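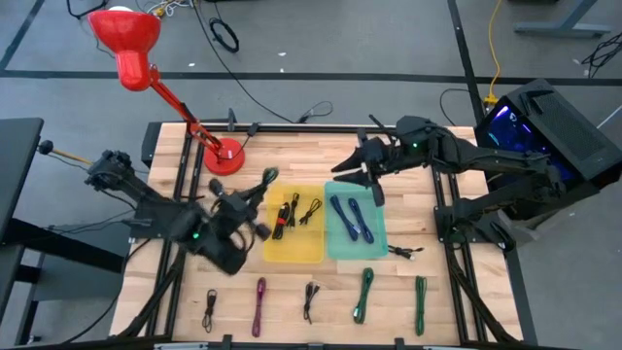
Cable sorting by remote control, two-arm bench, with the yellow and teal trays in place.

Sorting bundled cables: how consistent should the operator be?

Posted by Gilang Lumbantobing, March 2018

Our department is preparing demonstrations in which an operator guides two arms by remote control to sort bundled cables into two trays. We have recorded 157 demonstrations to date, produced by 3 operators. On review, it is clear that the operators do not work alike. One grips each bundle near the end, another near the middle, and the third changes the grip according to the shape of the loop. The order in which bundles are taken from the bench also differs. Should we require a single written procedure and discard recordings that do not follow it, or is variation of this kind acceptable? Any guidance on the placing of bundles inside the trays would also be appreciated.

Magdalini Kyriakidis

I would recommend that you separate the two matters. The starting layout should vary. Bundles should be set down at different distances and angles, and the colors should not always appear in the same order. The manner of gripping should be held steady, at least in the first set. When the same bundle in the same position is gripped in two different ways, the trained system may settle on a point between them and close on nothing.

At Voloter we adopted a written procedure of one page. It states which arm serves which part of the bench, where the bundle is to be held, and the height at which it is carried. Operators are asked to pause briefly above the tray before release. A bundle with a loose connector is to be gripped on the tied section, never on the connector.

I would not discard the existing recordings. Label each with the name of the operator and train first on the most consistent group. In our own work, a set of 201 recordings from a single operator gave better results than a larger mixed set. Kindly note that our bundles were all of one thickness.

Baltasar Herrero

The above is sound. With respect to placing, we instruct operators to fill a tray from the far side toward the near side, so that the gripper does not pass over bundles already set down. Thick bundles go in first. Recordings in which a bundle is dropped and then recovered should be kept under a separate label, as they are of use at a later stage.

Hefin Hopkin

We let everyone do it their own way and the results were satisfactory. It may depend on the arms.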